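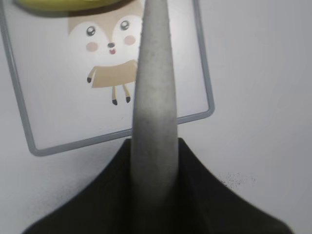 ## Grey finger on the wrist cam - move the camera or leave it?

**archie_strachan**
Evening all. We're doing the tidy-up task for the school club (pick the thing, put it where it's told) and I've been going through the wrist view. The finger goes right up the middle, straight over the board with the fawn on it. I can still see both eyes and the cheeks, but there's a whole strip of picture I'm not getting. Do I shift the mount or just train with it?

**putix22**
Leave it! Ours was the same all last year. You want the finger in view so it knows where the tip is.

**gregor_s**
Except the tip isn't in view, is it? It runs off the top. I'd tilt the camera up a touch, then see if you get more of the yellow thing as well, you've only got the bottom edge of it.

**putix22**
Tilt it and every run you've already recorded is useless. How many have you got, Archie?

**archie_strachan**
484. Took us most of February, so I'm not keen :(

**gregor_s**
Ouch. Fair enough. I'd still do 100 with the new angle and compare them, Niven did that with their arm and changed their mind after 2 evenings.

**sokura_mum**
My daughter's on the team and she says please don't move it before Wednesday - she's only just got her script working. Also could someone wipe the surface, there are specks next to the gripper.

**archie_strachan**
Right, camera stays put till Wednesday, then Gregor can have his 100. I'll bring a cloth.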